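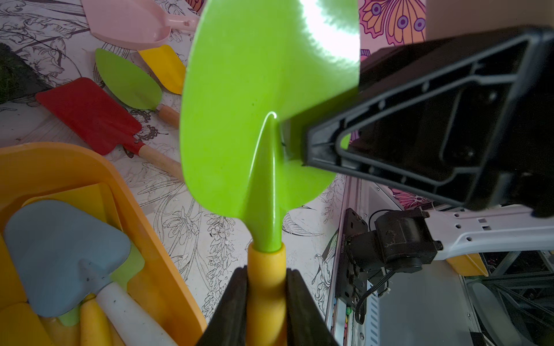 The planner was never the hard part, according to one of the engineers at Wurnix, and anyone who has spent a week tuning grasp poses will say the same. The hard part is what the software believes after the fingers have closed.

Wurnix is a small company that writes control software for low-cost robot arms. Its main product, Presex, sits between the camera and the motors. It takes in wrist camera images and motor readings and decides, many times a second, whether the arm should go on with its plan or stop and look again.

For most of the past year the team has tested Presex on garden toys. Plastic trowels are a nuisance for perception code. The blades are glossy, and a patch of glare can wipe out the color a detector depends on. The handles are often a different color from the blades, so a simple program sees two objects where there is one. And once a tool is held up in front of a wrist camera, it hides a good share of the table behind it.

Early versions of Presex handled that last problem badly. When a held tool covered another one, the software dropped the covered tool from its list. A moment later the arm moved, the tool came back into view, and the planner treated it as something new. In one log from November, the list grew to 27 objects in a single run. The arm spent most of its time planning around things that did not exist.

The fix was a module called Haddadin, which keeps a short memory of the table. Each object gets a position, a rough outline and a score for how sure the software is that it is still there. If the object should be hidden by whatever the gripper is holding, the score stays put. If it should be in plain view and is missing, the score drops quickly.

Haddadin also builds an outline of the held tool itself. It does this by turning the wrist a few degrees and noting what stays still in the camera view. Whatever does not move is either gripper or tool, and the gripper is already known. The step takes nearly 3 seconds, which some customers consider too slow.

Patterned surfaces were another source of trouble. A plain gray table gives clean edges. A printed cloth gives hundreds of them, and the old edge finder would place grasps on drawings of leaves. The team now trains on cloths with prints and throws out any grasp that the depth estimate says is flat.

Much of the daily work happens in Drulta, the company's replay tool. It lines up video, motor current and planner decisions on one timeline, so an engineer can stop at the point where a grasp was approved and read the reasons. New code has to pass 40 recorded runs in Drulta before it goes on a real arm. The last release failed 6 of them the first time, all on handovers from one bin to another.

Those failures came down to a timing error. The motor readings were arriving slightly ahead of the images, and the software was judging each grip against an old picture. The correction was four lines long and took two weeks to find.

Presex still has no good answer for tools that slip slowly in the fingers. Motor current barely changes, and the outline shifts too little between images to trip the check. The next version will compare against the first image after the grasp instead of the previous one. It is running in Drulta now.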